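Unit 6 handout: Setting up and looking after the picking cell
Trestville automation lab, revised 3 February 2026

Bring this with you to the bench, because I'm not going to repeat the power-up order from memory (I got it wrong in front of a full room last June and the arm sat there sulking for 2 minutes).

Start at the base. Put a wrench on every bolt you can reach on the mounting plate before you switch anything on. The arm hangs out over the table a long way and a plate that's a hair loose shows up at the fingertips as a wobble you'll swear is software. I've chased that one for a whole afternoon! Then controller, then arm, then gripper, then the finger lights. Let the arm warm up with slow, empty moves before you ask it to pick anything.

Next is the test bin. We use soft and awkward stuff on purpose: a sponge, foil, a bottle, a cloth and the black square. Spread them out for your first check. If the fingers can't manage parts that are lying apart, a heap won't go any better.
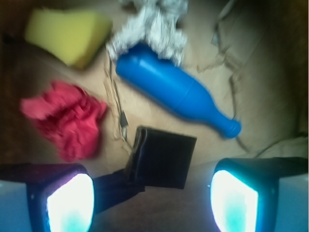 Figure 1. Test parts spread out on the cardboard, wrist camera view.

The pads are the part I fuss over most. They glow, so every smudge on them counts. Wipe them with the lint-free cloths from the Hermans drawer, one direction only, no scrubbing, and please don't touch them with your thumb afterward to see if they're clean (you know who you are). Then open and close the gripper with nothing in it and watch that both fingers travel evenly. Write the cycle counter in the log. It read 1253 when I printed this, so yours should be higher.

Now the bin position. Move the arm to its high look-down pose and make sure the whole opening of the box sits inside the view. The clips on the rim should be pushed down hard, or the cardboard creeps over a long session.
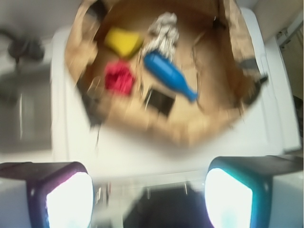 One student from last term's group wrote on the feedback form that redoing the bin position every morning felt like busywork until the day they skipped it, and then every pick landed short and they spent the session blaming the gripper.

Cables next. Run the arm by hand through its lowest reach and its farthest reach and watch the slack, especially near the wrist. You want a loose curve that never goes tight and never drops low enough to snag on the rim. Check the connector at the gripper end too: snug with fingers, no pliers.
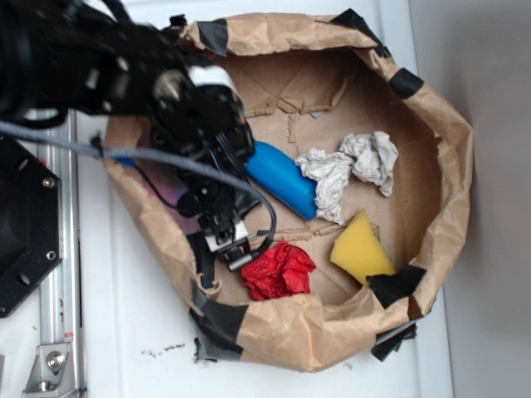 The tech who answers the phone at Lultum told me they would sooner see a cable a bit too long than one tied down neatly, as most of the wrist cables they get back for repair have failed right beside a zip tie.

So leave it loose, and I'll forgive the looks. Last job is the grip check. Pick the black square, lift it clear of the floor, and hold for 60 seconds. I like this part for the check because the tape wrapping is slick and wrinkled, and a weak grip gives itself away fast.

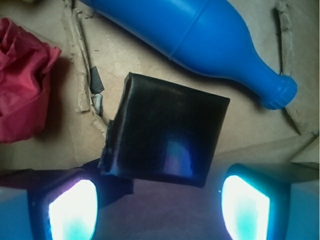

If it slips during the hold, bump the force up one step and try again. Two steps is my limit. Past that, stop and look at the pads and the finger screws before you touch the settings again. Spare pads are in the Pidport cabinet, part 369, and you swap them as a pair even when one still looks fine.

Shutting down is the same list backward, lights first. Park the arm up high, sign the log, and leave the parts in the bin for the next group.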